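19 March 2020

Day three of working from home and I've already eaten the good crackers. Girish called at 10 to say the Rurnbridge office is shut till who knows when, so my ficus is on its own – poor thing! 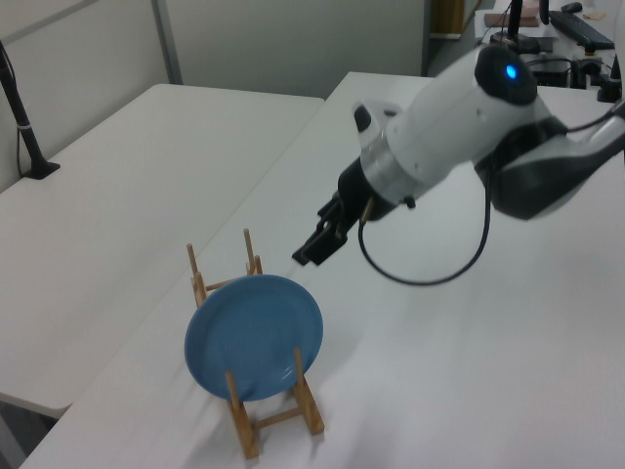

Wooden dish rack, white table.

Aarti dropped off flour (the last bag at Mancuso, she says) and we yelled at each other across the driveway for a bit.

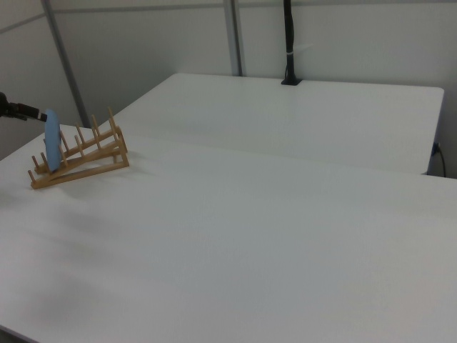 Then I tried bread. It came out flat as a hat, but I ate it anyway, with way too much butter.
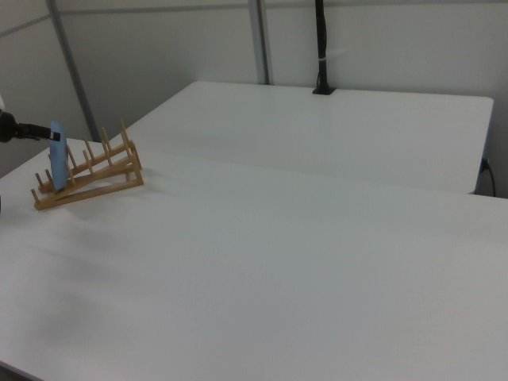
Mom wants me to call every night now. She asked what I need and I said dishes, I'm running through them so fast! A pale blue plate like that one in the rack would cheer up my lunches. Soup tomorrow, I think.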